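Stomen Manipulation Guide
Section 3: Working near sinks and racks in simulation

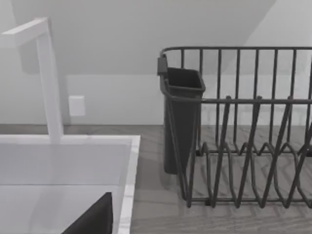

Figure 3. Gripper finger over the basin, with the dish rack and utensil caddy to the right.

This section applies to all kitchen tasks run in the Clistex simulator. Read it before you load a task file. The same limits apply when the task is later moved to a real arm.

3.1 Before the run

1. Load the kitchen layout and check that the collision shapes are switched on for the tap, sink, worktop and rack.
2. Set the keep-out zone around the tap. Include the column and the full length of the spout, even where the spout leaves the camera view.
3. Set the contact force limit in the Herer safety file. Do not change it from inside a task script.
4. Save the layout under a new name and write the name in the run log.

Note: A thin wire rack needs a finer collision shape than a solid box. If the rack is loaded as one block, the gripper will stop short of the plate dividers and the run will not count.

3.2 During the run

5. Raise the gripper clear of the sink rim before any sideways move towards the rack.
6. Approach the caddy from above. Do not push against its side – it hangs from the top rail by a clip.
7. Stop the run if a finger passes through a wire or the rim. Log it as error 1842.

Caution: Do not clear error 1842 by switching collisions off. A path that passes only with collisions off must not be sent to a real arm.

3.3 After the run

8. Check the contact log for touches that were not part of the task.
9. Keep failed runs with the others. Reviewers at Bíró need both.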